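A thread about moving to a village where the bus timetable is a work of fiction. 1/

I've lived in Grenilness for 7 months now. The 482 is supposed to go through twice in the morning and twice in the afternoon. I have met the first one. The second morning one I know only by reputation.

Meinir Parri, three doors up, told me in my first week to ignore the times on the post and listen for the gears. You hear it change down on the hill and you've got as long as it takes to find your other shoe.

Packing for a weekend away is therefore done the night before, all of it, coat on the hook, sandwiches in the door of the fridge.

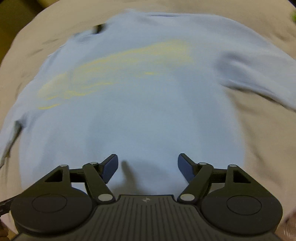 Then there's the fare. It went up to 235p in September. The driver doesn't like giving change and the card reader doesn't like the hill, so everyone gets on with a fist full of coins like we're off to the slot machines.

I did write to the bus company. They wrote back thanking me for my interest in buses.

I wrote again. They sent a leaflet on walking. 6/

Mererid Trevor says it was worse under the last lot, when the 194 did the coast road and stopped for the driver's mum. I'd take that. At least you knew where it was. It was outside his mum's.

Someone's asked why I don't drive. I do drive. I have a car. It's been at a garage in Cokier since before Christmas, waiting for a part, and to fetch it I'd need to get a bus.

Last time I caught the afternoon one home I sat behind two women who spent the full trip arguing over whether Cokier has a good chip shop or only a near one. I got off a stop late to hear the end. Near one, they decided. Walked back in the rain, quite content. 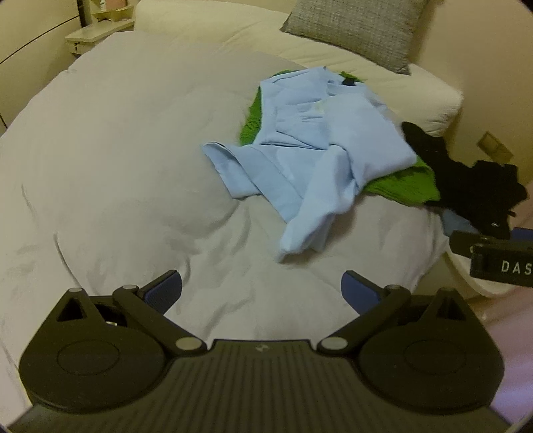
New timetable came through the door this morning, 24/04/2026 printed on the front in red. Same times as before. They've moved the little picture of the bus from the left to the right.

There's also a footnote by the last service that says "see note F". There are notes A to E.

Meinir reckons F is for Friends With A Car. I've rung the number to ask. Hold music is panpipes, and I was fourth in the queue, then sixth.

Going to try for the early one tomorrow because I've got a dentist in town at ten. If it turns up I'll post a photo. If it doesn't, I'll be the one halfway down the hill with the leaflet. 14/14

Edit: dentist has rung to move me to the afternoon.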